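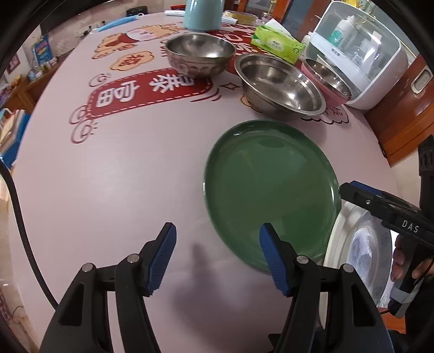 Search this site Search

Restaurant Operations I
Handout 3: Table Turns, Seating and the Dining Room Plan
Instructor: Kanchan Chauhan
Revised February 19, 2018

Read this before the seating exercise. Bring a pencil and graph paper. The reading from the course packet on reservations is assumed.

1. What a turn is

A turn is one party's full use of a table, from the moment they sit down to the moment the table is set again for the next party. Students often leave out the resetting. If guests stay for an hour and the table then stands dirty while the host has people waiting, the turn is still running.

Turns per service are found by dividing the parties seated by the tables in use. A room with 19 tables that seats 38 parties at dinner has made 2 turns. This is an average and it hides a lot. The window tables may have turned three times while the ones by the kitchen door turned once.

2. Seats and covers

A cover is one guest served. Seat count and cover count are different numbers and they go on different lines of the daily sheet. A party of three at a table for four fills the table but leaves one seat unused. Over a week the unused seats add up, and they are the usual explanation when a room feels full and the sales figures say otherwise.

Our practice case is Drurnaletti, a neighborhood place with an all-day menu. In September it recorded 1193 covers. Use that figure in the worksheet. Do not round it.

3. Table shapes

Square tables for two can be pushed together for larger parties. They are the most flexible choice and the least comfortable for groups, with somebody always sitting over a joint or a table leg.

Round tables suit conversation. Everyone can see everyone else, and an extra chair can be squeezed in. They can't be joined, and they take more floor than a square table with the same number of seats. A room with only round tables will have odd corners that can't be used for anything but a plant or a coat stand.

Booths hold guests longer. Some owners want that and some don't. They also fix the floor plan, so any mistake in the layout stays until the next renovation.

4. Aisles

Draw the chairs pulled out, with people in them. A plan drawn with the chairs tucked in will look roomy on paper and fail on the first busy night. Servers need a path from the kitchen to every section that doesn't cross the line of guests coming in. Local fire and access codes set the minimum widths. Look them up for your own city and write them on the plan.

5. Pacing the door

The host controls how hard the kitchen is hit. Seating every table at once means that every order arrives at once. In the Ruvirura case (course packet) the owner added tables and ticket times got worse, and guests who would once have stayed an hour stayed much longer waiting for food. The new tables brought in less than expected. Discuss in your groups what the host could have done with the same room.

Abhishek Ahuja's guest talk covered this from the kitchen side. His notes are on the class page. Pay attention to the part on quoting wait times. A guest who is told twenty minutes and seated in fifteen is content, and one who is told ten and seated in fifteen is annoyed.

6. Resetting

Decide who clears, who wipes and who sets. In small rooms one person does all of it. Keep clean settings at a side station in the section so that no one walks back to the dish area for a fork. Cloths slow the reset compared with bare tables but cut down on noise. If cloths are used, have spares folded and ready before service.

Worksheet

a) Compute Drurnaletti's average covers per table for September, using 19 tables.
b) Draw a floor plan for the same room using at least 2 table shapes. Mark the server paths.
c) List 3 changes that would shorten the reset. Say what each would cost the owner in money or labor.

Hand in the plan and the answers together, stapled, with your section number on each sheet. Late work goes in the box outside the office and loses one grade.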